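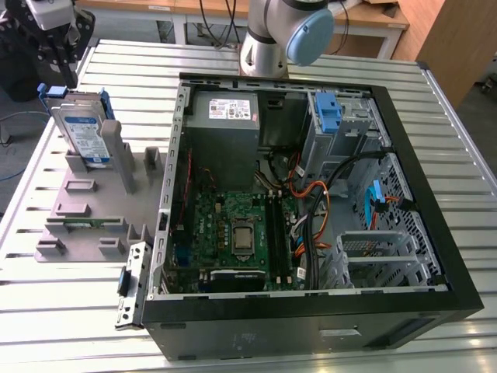 Print this ticket
E-mail this ticket

Ticket 2342 is solved, and I'm so pleased about it that I'm writing the whole thing up properly for anyone else who runs the Zida stock program in a small garden nursery. The short version is that our seed inventory was printing labels with the wrong sowing month, and only on some mornings, which is the most maddening kind of fault there is! Our stock machine is an older tower with a green motherboard and a power supply near the top of the case, the same general layout as the one on its side with the panel off, and for a good week I was certain the trouble lived somewhere in there. It didn't. The cure was in a settings page I'd scrolled past a dozen times, but I learned a lot on the way and I've put it all down in order.

Reported by: Angus Rewi, Radwood Nursery
Product: Zida stock and label program
Printer: Cedura label printer, the small one
Status: Solved

What we saw

We sow in trays and every tray gets a label with the variety, the batch and the month it should go outside. One Friday the girls on the potting bench noticed that a run of winter kale was marked for August, along with the leeks and the spring cabbage. Tray records on screen were correct. Labels printed after lunch were correct. Only the early run was off, and everything in it had the same wrong month.

What I tried first

Swapped the label roll. No change, and I didn't expect one, but it was nearly finished anyway.

Reinstalled the printer software. This took most of a morning and gave me a nicer looking print window and the same wrong month.

Checked the computer's clock. I was sure this would be it! Old machines can lose the time overnight when the little battery on the board gets tired, so I wrote down the clock at closing and again at opening. Right to the minute both times, and the date was right too. I put a new battery in all the same. Labels still wrong the next morning.

Printed the same batch from the office laptop. Correct at 8 a.m., correct at noon. That pushed me further down the hardware road than I should have gone, I'll admit.

What support suggested

I sent the log to the Zida help desk and had a reply before closing, which was great. They asked whether we had the overnight import turned on. We do. Donnelly Seeds sends us a catalog file every night with new prices and germination notes, and the program picks it up before we open. They had me turn the import off for two nights. Perfect labels both mornings! Turned it back on, and the leeks were in August again.

The cause

The Donnelly file has a column called "month" and so does our label template. Theirs is the month their new catalog takes effect. Ours is the planting-out month. With the box called "Match columns by name" ticked, the import fills in a temporary copy of the template using their month for every line, and the labels use that copy until somebody opens a tray record and saves it. We do our record keeping over lunch. So by afternoon the copy had been refreshed and everything looked fine. The laptop never runs the import, so it never had the bad copy in the first place.

The fix

1. Open Settings, then Imports, then your supplier's name.
2. Untick "Match columns by name."
3. Set each column by hand. Leave "month" on "Do not import."
4. Press Save, then Clear Template Copy. Don't skip that second button, I did and had one more morning of August kale.
5. Print one test label before the big run.

I also renamed our own column to "plant out month," so even if the box gets ticked again the two can't be mixed up. The template has room for 15 letters on that line, and it just squeezes in if you shorten "month" to "mo."

Cleaning up

We had 700 labels to redo. Search by print date in the history screen, pick the morning runs and choose Reprint with Current Data. It went through the lot in 9 batches without a hiccup. I love that reprint screen and had no idea it existed until this week.

Still open

The import log says "0 conflicts" even when it overwrites a column. I've asked for a warning there and was told it's on the list. If you use a different seed supplier and see the same thing, please add your notes to this ticket, and tell us what the column is called in your file.

Angus

Print this ticket
E-mail this ticket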